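Drahtregal im Flur: oberster Boden leer, darunter Chaos

Forum Ordnung & Aufbewahrung > Flur, Diele, Abstellraum

Seite 1 von 1

kellerkind_tom
Thema gestartet am Mittwoch, 24. April 2024

Hallo zusammen,

ich möchte am Wochenende unser schwarzes Drahtregal im Flur neu sortieren und hätte gern ein paar Meinungen dazu. Das Regal ist von Kasonard, steht seit unserem Einzug im November vor der weißen Wand und hat sich seitdem zur Ablage für alles entwickelt, was keinen festen Platz hat. Taschen, Beutel, Stoffsachen, Sachen der Kinder.

Mein Problem ist die Verteilung. Ganz oben liegt nichts, weil dort außer mir niemand gut hinkommt. Direkt darunter stapelt sich alles. Wenn man etwas herauszieht, rutscht der Rest nach. An den Pfosten hängt inzwischen auch schon eine Tasche, was das Ganze nicht übersichtlicher macht. Hinter dem Regal läuft noch die graue Leiste an der Wand entlang, die war beim Einzug schon da.
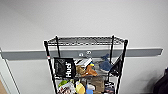 Meine Fragen:

1. Würdet ihr den oberen Boden tiefer hängen oder so lassen und mit Kisten arbeiten?
2. Kann man die Leiste sinnvoll nutzen oder lieber abmontieren?
3. Wohin mit den Kuscheltieren? Die landen immer zwischen den Taschen.

Bohren möchte ich ungern, wir wohnen zur Miete.

Gruß
Tom

regalmeise
Antwort #1

Hallo Tom,

zu 1: Boden tiefer hängen. Bei den meisten Drahtregalen sitzen Kunststoffhülsen auf den Pfosten, die man in Rillen umsetzen kann. Ob das bei deinem so ist, siehst du, wenn du den Boden mit einem Gummihammer von unten leicht anklopfst. Dafür muss aber alles runter, sonst wird es zu schwer.

Ich habe bei mir zwischen den Böden jeweils 30 cm Abstand. Mehr lädt zum Stapeln ein.

Brenda Bustos
Antwort #2

Da würde ich widersprechen. Wenn der obere Boden tiefer kommt, passt auf den zweiten nichts Hohes mehr, und die Taschen müssen trotzdem irgendwohin. Ich würde oben zwei geschlossene Kisten hinstellen, beschriftet, mit Sachen, die man nur zweimal im Jahr braucht. Mützen, Schals, Badesachen. Dann ist der Platz genutzt und keiner muss ständig mit der Leiter kommen.

Zur Leiste: An der sitzen doch zwei kleine weiße Teile. Sind das Haken? Falls ja, ist das der beste Platz für leichte Beutel.

kellerkind_tom
Antwort #3

@Brenda Bustos: Ja, das sind Haken. Man kommt nur schlecht dran, wenn das Regal davor steht.

@regalmeise: Hülsen sind vorhanden, ich habe gerade nachgesehen. Eine davon sitzt allerdings so fest, dass ich sie mit der Hand nicht bewegt bekomme.

Dorin Oprea
Antwort #4

Dann Regal verschieben und nicht die Leiste abmontieren. Die Löcher dahinter musst du sonst beim Auszug zuspachteln, und die Wand sieht glatt gestrichen aus, da fällt jede Stelle auf. Schieb das Regal eine Armlänge nach links, falls dort nichts steht, dann hast du rechts ein Stück Leiste frei. Ich würde vorher den Vermieter fragen, was die Leiste tragen darf. Jacken würde ich ohne diese Auskunft nicht dranhängen.

Feste Hülse: Föhn auf mittlerer Stufe, kurz warten, dann drehen. Keine Zange, die hinterlässt Spuren auf der Beschichtung.

regalmeise
Antwort #5

Noch einmal zu den Kisten ganz oben. Das machen viele, und nach einem Jahr weiß keiner mehr, was drin ist. Bei uns standen 11 Jahre lang Kisten auf dem Schrank, beim Umzug haben wir alles weggeworfen. Deshalb lieber gleich aussortieren und den Boden da hinsetzen, wo man ihn erreicht.

Brenda Bustos
Antwort #6

Das liegt dann aber an der Beschriftung und nicht an der Höhe.

kellerkind_tom
Antwort #7

Bitte keinen Streit wegen meines Regals. Aussortieren werde ich auf jeden Fall.

Ich habe heute Abend schon einmal angefangen, die Sachen durchzusehen. Das Plüschobst ist ein eigenes Thema. Die Ananas ist das größte Stück der Sammlung und wird von unserer Tochter täglich gesucht, aber nie dorthin zurückgelegt, wo sie hingehört. Sie klemmt dann zwischen irgendeinem Griff und den Stoffsachen, und die grünen Filzblätter verknicken dabei.

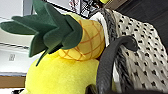 Stand nach dem ersten Durchgang

Behalten: Plüschobst, die schwarze Tasche am Pfosten, zwei Stoffbeutel.
Weg: drei Beutel mit kaputtem Henkel, eine Tasche, die keiner mehr haben will.
Offen: der restliche Stoff. Davon gehört ein Teil meiner Frau, das entscheide ich nicht allein.

Wie habt ihr Kuscheltiere im Flur untergebracht? Ins Kinderzimmer sollen sie nicht, das haben wir versucht, die wandern immer wieder zurück.

nadelundfaden
Antwort #8

Für die Kuscheltiere einen offenen Korb ganz unten. Kinder räumen nichts weg, wofür sie einen Deckel anheben müssen. Meine sind vier und sieben und werfen die Sachen einfach hinein, das reicht.

Zu den Filzblättern: Die kann man glätten. Ein feuchtes Baumwolltuch darüber und das Bügeleisen auf niedriger Stufe kurz auflegen, nicht schieben. Vorher an einem Blatt weiter hinten testen, mancher Filz ist reines Polyester und nimmt Hitze übel. Das Eisen vom gelben Plüsch fernhalten, der Flor wird sonst platt und richtet sich nicht mehr auf.

Dorin Oprea
Antwort #9

Korb unten ist gut, aber bei Drahtböden eine Unterlage nehmen. Weidenkörbe bleiben an den Drähten hängen, wenn man sie herauszieht. Von Ikutance gibt es Matten zum Zuschneiden, ich habe meine auf Maß geschnitten und mit zwei Kabelbindern an den hinteren Ecken befestigt. Vorne nicht festmachen, sonst bekommt man die Krümel nicht raus.

nadelundfaden
Antwort #10

Eine dicke Pappe tut es auch und kostet nichts.

Dorin Oprea
Antwort #11

Im Flur, wo nasse Schuhe in der Nähe stehen, würde ich keine Pappe nehmen. Die wellt sich.

regalmeise
Antwort #12

Für die Taschen noch ein Vorschlag: senkrecht stellen wie Bücher. Dazu braucht man Trenner, zum Beispiel die Drahtbügel von Proltgate, die man seitlich einklemmt. Flache Beutel falte ich auf Drittel und stelle sie in eine Schuhschachtel ohne Deckel. Dann rutscht beim Herausziehen nichts nach.

Und die Tasche vom Pfosten nehmen. Was außen hängt, verdeckt das, was innen liegt.

Brenda Bustos
Antwort #13

Beim Pfosten sind wir uns einig. Die eine Tasche, die täglich gebraucht wird, kann an einen der Haken, sobald das Regal verschoben ist. Vorausgesetzt, sie ist leicht.

kellerkind_tom
Antwort #14

Danke an alle. Ich habe mir jetzt Folgendes vorgenommen:

Samstag alles vom Regal nehmen, Regal nach links rücken, die feste Hülse mit dem Föhn versuchen. Falls sie sich löst, kommt der obere Boden tiefer. Falls nicht, bleibt er, und es kommen doch zwei beschriftete Kisten darauf. Korb nach unten, Matte darunter, die Taschen senkrecht mit Trennern.

Die Blätter der Ananas bügle ich erst, wenn meine Tochter schläft.

Eine Frage noch an Dorin Oprea: Mit welchem Werkzeug hast du die Matte geschnitten? Ich habe nur eine Haushaltsschere und ein altes Cuttermesser.

Dorin Oprea
Antwort #15

Cutter mit neuer Klinge, Metalllineal, zweimal ziehen. Mit der Schere franst die Kante aus. Miss den Boden vorher an beiden Seiten, meiner war vorne 2 mm breiter als hinten.

lattenrost13
Antwort #16

Ich lese erst jetzt mit. Hast du das Regal gegen Kippen gesichert? Mit Kindern im Haus würde ich das vor allem anderen erledigen, besonders wenn oben Kisten draufkommen. Ohne Bohren ist das schwierig. Frag den Vermieter am besten gleich mit, wenn du wegen der Leiste anrufst. Zwei Löcher für Winkel hat meiner sofort erlaubt.

kellerkind_tom
Antwort #17

Nein, gesichert ist es bisher nicht. Kommt auf die Liste, ich rufe morgen an. Bis dahin bleibt der obere Boden leer.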